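Filed under: Course Materials > Intro Accounting > Handouts

Week 4 notes: accruals, prepayments, and why profit isn't cash

Okay, so last week we left Rarnudbridge (our pretend-you-work-there bakery supplier, you know it well by now) with a trial balance that balanced and a profit figure that I told you not to trust. This week we fix it. Bring your own copy of the trial balance, because I'm going to keep pointing at it and I don't want to print it again.

Start with the basic idea. We record income in the period when it's earned, and expenses in the period when they're used up. When the money moves is a separate matter. Most of you nodded at that in the first class and then went straight back to cash thinking in the homework, and I get it, I did the same thing for most of my first year! Your own bank account works on cash, so it feels natural.

Accrued expenses

An accrued expense is something you've used but haven't been billed for yet. Rarnudbridge has a year end of October 31. The last electric bill covered everything up to the end of September, so there's a month of power missing from the books. The usual bill is $205 a month and there's no reason to think October was different. So:

Debit electricity expense 205
Credit accrued expenses 205

The expense goes up, profit goes down, and there's a liability on the balance sheet. When the real bill shows up in the new year, you clear the liability. If the bill comes in a few dollars off, the difference just goes through the new year's expense. Please don't go back and reopen last year over three dollars (someone did this on the final once, and it took them a page and a half).

Prepaid expenses

Same thing running the other way. You've paid, but you haven't had all the benefit yet. Rarnudbridge rents a storage unit from Flokel and paid $200 on October 1 for two months. One month belongs to this year and one belongs to next year.

Debit prepaid expenses 100
Credit rent expense 100

Prepaid expenses are an asset. People get stuck on this - how can something I already paid for be an asset? Well, Flokel owes you a month of storage. You could use it, and if the contract let you, you could maybe even get it refunded. That's worth something to you on October 31.

Quick habit for both kinds: draw a line on scrap paper, mark the year end on it, and shade in the months the payment covers. Whatever's shaded to the right of the year end is prepaid. If there are months to the left that nothing covers, that's your accrual. Waldemar Dudek, who taught this course before me, made everybody draw the line on every single question, and his old solutions are still in the course folder if you want to see how he laid them out. He uses "accrued charges" and "prepayments" where I use the other names. Same accounts.

Unearned revenue

This one trips up more people than the other two put together. A café called Ziółkowski pays Rarnudbridge $4000 up front in October for flour to be delivered in the new year. Cash goes up by $4000, great, everybody's happy. But no flour has gone out of the door, so none of it is income yet.

Debit cash 4000
Credit unearned revenue 4000

It's a liability because we owe them flour. As the deliveries go out, we move it across to sales bit by bit. And if you book the whole lot as sales this year, profit is too high by $4000 and next year gets a bunch of deliveries with no income against them.
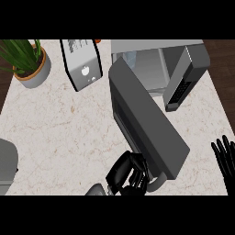 Do these adjusting entries ever touch the cash account?
The adjustments themselves never do. Cash was recorded when it moved, or it will be recorded later when it does, so if you find yourself writing "cash" in a year-end adjustment, stop and check what you're doing. The $4000 entry above is the original receipt, and that's why cash is in it.

For next time

Do the Plondley problem at the back of the packet, parts 1 through 4. Part 3 has an insurance policy that starts partway through a month, and I want you to work it by whole months, not days. Show the timeline! I give marks for it even if the number's wrong.

Part 4 asks for the corrected profit. Start from the draft figure and list each adjustment with a plus or a minus next to it - don't rewrite the whole income statement.

We'll do depreciation after that, so skim the first half of the chapter if you have time. The bit on reducing balance can wait.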